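The Lid

The planner had been thinking for 14 seconds when Nazma Weerasinghe stopped it and opened the log.

"Same place," she said.

Csenge Erdős rolled her chair over. The log showed the task as a list of steps, and the planner had got through two of them. Locate blocks, done. Choose first block, done. Then came the grasp search, and under it line after line of candidates, each rejected for the same reason. Collision with unknown surface.

"It sees the blocks," Csenge said.

"It sees them fine. It wants to go straight down and pick one up."

"Through the lid."

"It doesn't have a lid. It has five blocks and a bunch of depth noise sitting over them. The camera gets a bit of plastic and a bit of what's under the plastic, and the filter throws out whichever one it likes less."

Tannous was the name of the planner. Everaldo Moura had written the first version at the old office in Pilberg, and he had named it after the street. He had left in November. Most of his comments in the code were one word long, and the one over the grasp search said "later."

Nazma ran it again with the filter off. The candidates changed, and the answer was the same.

At noon Sawsan Abu Hammour came down from the second floor with her lunch in a paper bag. She ran the group and didn't write much code anymore. She read the log standing up.

"What do the Wamalden people want to see?" she asked.

"Blocks out of the box and into the tray," Csenge said. "Both arms."

"Did they say the lid had to be on?"

"They said closed container. It's in the email."

Sawsan ate a piece of bread. "You could give it the lid. Put the model in by hand, with the latch, and write the opening as a fixed move. Left arm does the latch, right arm lifts."

"We could have that by tonight," Csenge said.

Nazma said nothing. She had the geometry file open already, and she closed it.

"What?" said Sawsan.

"If we do that, it opens this box. They'll bring their own."

"They might not."

"Abdelilah would."

Abdelilah Cherkaoui was the engineer Wamalden was sending. He had visited once before, when the group was still demonstrating drawer pulls, and he had asked very politely if he could turn the cabinet around. It had taken them most of a month to get over it.

Sawsan folded the top of the bag down. "Then you have until tomorrow," she said, and went back upstairs.
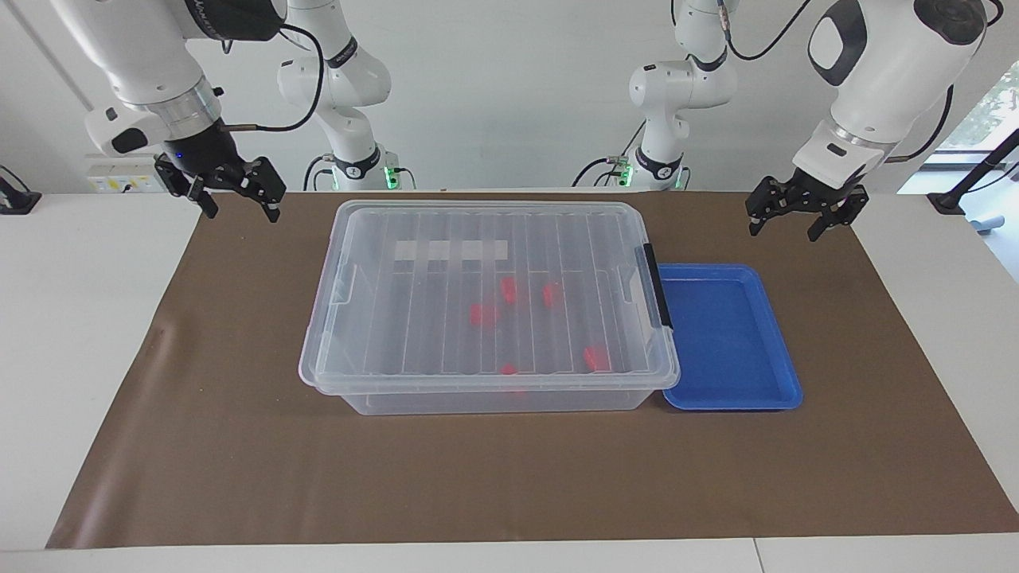
They split the work. Csenge took perception. She wanted the software to stop treating clear plastic as a mistake, so she had it keep both readings, the near one and the far one, and mark the space between them as doubtful. Doubtful space could not be reached through. It could be touched, gently, to find out. That was her whole idea, and it came to 149 lines, many of which were old ones moved around.

Nazma took the planner. When the search came back with nothing, Tannous was built to search again with more samples, up to 100 rounds, and then give up. She took that out. In its place she put a question. If no grasp works, what is in the way, and can that be moved first? She had to write it as a loop and not a rule, so that it could ask again about the latch after it had asked about the lid.

By nine it was dark outside and the simulator was opening lids. It opened some of them badly. In one run the right arm pulled up while the left arm was still holding the latch, and the box rose off the table and hung between the two grippers.

"At least it's a plan," Csenge said.

Nazma added a constraint that one arm had to let go before the other could lift. She ran it again and the box stayed down. She ran it with a taller box, then with the latch on the far side, then with no latch at all. With no latch it went straight to the lid, and she sat back.

"Real one?" Csenge said.

"Real one."

Nazma put her hand near the stop button. Csenge loaded the build to the controller, and they waited for Plerkard, the safety monitor, to check the joint limits. It took its time, as it always did.

The log began to fill. Locate blocks, done. Choose first block, done. Grasp search, no result. Then a new line, the first time either of them had seen it anywhere but the simulator. Obstruction found.

There was a pause of two seconds. Find obstruction on obstruction, it wrote.

"It's asking about the latch," Csenge said.

"I know."

The left arm started to move. Nazma kept her hand where it was and watched the numbers.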